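Build Log, Second Pair

The Josberg controller had a fault in its left channel, and I had been told to stop opening it. I opened it again after supper. The workshop on Stestbridge closes its front door at nine, but the key to the side door works at any hour, and the heaters stay on if the timer is turned all the way round before it clicks.

The fault was 3 millimeters of bare conductor touching the case. I trimmed it, sleeved it, and closed the lid with the original screws. Then I wrote the repair on the card taped inside the cabinet, under the other repairs, in the same pencil.

We were building grippers in pairs. The first pair had gone out the door in November with the man who designed them, and he had taken the drawings with him. What remained was a box of printed parts, a parts list that stopped at line 143, and a folder of notes in which the word "jaw" was spelled two ways. I rebuilt the second pair from those. The left one went together in an evening. The right one took until February, mainly on account of the cable, which came out of the housing at an angle that pulled the wrist down.

I tested them on the low table, with tape on the edges and the wire basket for a target. The procedure in the folder was short. Left gripper at rest, jaws inward. Right gripper raised, approach the basket from the side, stop before contact, hold. Read the offset from the marker plate. Repeat up to 200 times or until the reading settles. 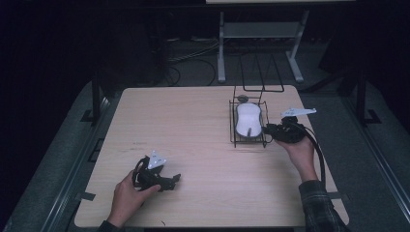

Photo: workshop build log, Stestbridge. Filed Feb 19, 2022.

The mouse in the basket was from the old Tedesco bench computer. It had the correct width for the jaws and nothing depended on it. The procedure called for a machined block, but the block was not in the box.

I held the position and waited for the number. The plate on the right gripper is longer than the plate on the left, and the software has to be told so each time it starts. I had told it. The offset came up, moved, came up again. On the next approach it was the same to the last digit, and on the one after that.

I checked the Josberg for a frozen channel. The channel was live. I moved my wrist and the number moved with it, and when I brought the jaws back to the basket it returned to the same value.

There was one line in the folder I had skipped, at the foot of the last page. It gave the expected offset for a finished pair. I had taken it for a part number, like the Zostix bearings, which run in the 800 series. I read it against the screen, digit by digit, with the gripper still in my hand.

Then I set the right one down beside the left, turned the page over, and wrote the value on the back in case the pencil on the front should fade.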